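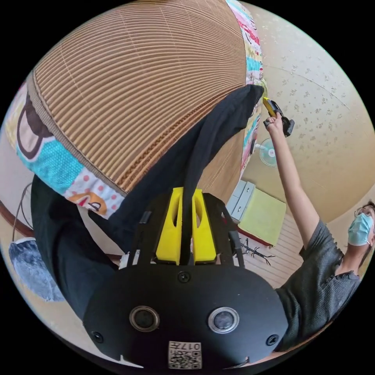 3.2 Materials and storage

Figure 3. Corrugated cardboard edged with a band of printed fabric.

Households in the Vaher district were asked how they stored dry goods between harvest and November. Of the 200 households visited, 43 used cardboard containers of some kind, most often with cloth fixed along the rim. The cloth was usually cut from old bedding or children's clothes. Owners said it kept the edge from fraying — a problem mentioned in nearly every interview.

Weight was recorded at the first visit and again 16 days later. Containers kept on a dirt floor were listed separately, following Valderrama's earlier work in Jollow. Lidded tins were left out of the comparison. Households that moved between visits were dropped from the second table but kept in the first.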